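Preguntas frecuentes: ¿ya hay robots que hagan las tareas de casa o del taller?

Actualizado el 2018-05-13

¿Puedo comprar hoy un robot que recoja la casa?
No. Puede comprar un aspirador que da vueltas por el salón, y poco más. Lo que se enseña en las ferias con brazos y manos son prototipos, y casi siempre hay un técnico al lado con un portátil abierto.

¿Por qué cuesta tanto algo tan simple como coger un objeto de la mesa?
Porque de simple no tiene nada. Un aro pequeño y plano, apoyado sobre la madera, apenas ofrece por dónde agarrarlo. Una persona lo arrastra hasta el borde o mete la uña por debajo sin pensarlo. Una mano robótica tiene que calcular la altura de la mesa con muy poco margen: si se queda corta, cierra los dedos en el aire; si se pasa, empuja contra el tablero.

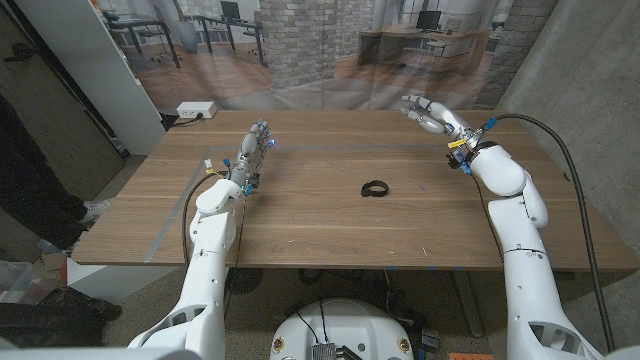

Makokha nos escribió para decir que la comparación es injusta, que un niño también tarda años en aprender a recoger sus cosas y que a las máquinas les exigimos el resultado el primer día. Es verdad lo del niño. Pero el niño no se vende con folleto.

¿Son mejores las manos con dedos que una pinza?
Depende de a quién pregunte. Los fabricantes dicen que sí, porque la casa está hecha para manos. Nosotros lo dudamos: más dedos son más motores, más cables y más averías. En un taller, para piezas siempre iguales, una pinza sencilla sigue ganando. En casa nada es siempre igual, y ahí los dedos tendrían sentido si además sintieran bien lo que tocan.

¿Qué pasa cuando algo está cerca del borde?
Es de las situaciones que menos se ven en los vídeos promocionales. El dedo que debería apoyarse en la mesa se encuentra con el vacío, y un empujón pequeño manda la pieza al suelo.

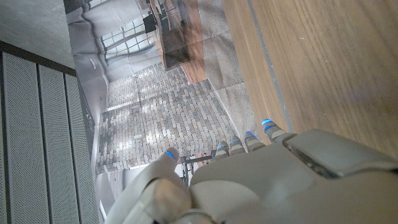 Y una vez en el suelo, un robot fijo ya no la alcanza. Hay que ir a buscarla, con lo que el ahorro de trabajo queda en entredicho.

¿Cuánto cuesta tener uno en el taller?
Indasel nos pasó un presupuesto de 2975 euros por un brazo pequeño con pinza; con la instalación subía a 3162. Las manos con dedos iban aparte y sin precio cerrado — mala señal. Pida siempre el coste del mantenimiento por escrito.

¿Qué debería preguntar antes de creerme una demostración?
Cuántos intentos hubo antes del bueno, si lo maneja alguien a distancia y si el vídeo está acelerado. Pida también que cambien el objeto por otro que lleve usted en el bolsillo. La respuesta suele ser instructiva.

¿Cuándo revisarán esta página?
En junio, después de probar el equipo de Bedley. Si para entonces dobla una toalla sin ayuda, lo pondremos aquí.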